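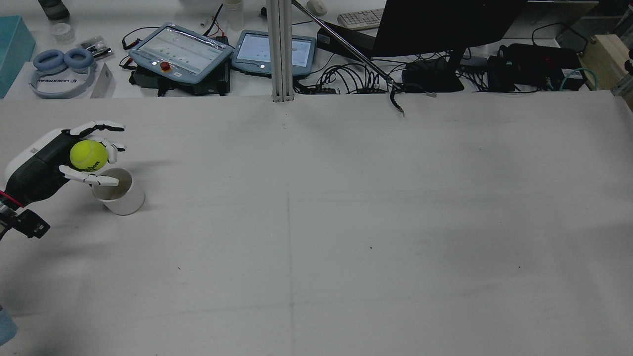
Siham Daher asked after the dry run whether grasp and release should be scored separately. They should, and the notes now do it that way. Say so early.

Slide 2. Method. Policy trained on 428 teleoperated demonstrations, one task: ball to cup. Joint targets only, no force input. Evaluation is 300 trials, start poses drawn at random. A trial is stopped at 60 seconds.

Slide 3. Result. Most failures come at release — the thumb opens late and the ball rolls off the rim. Grasp failures are rare. Do not quote the Plirkard numbers here; their cup was fixed to the table.
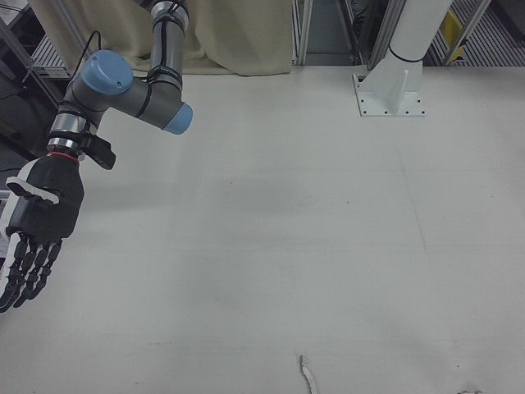
Slide 4. Arm and hand over the tabletop, side view.

Pause. Point out the wrist, then the thumb. Next: the 2,000-step ablation, and why a longer action window made release worse. Questions on Netell go to the end.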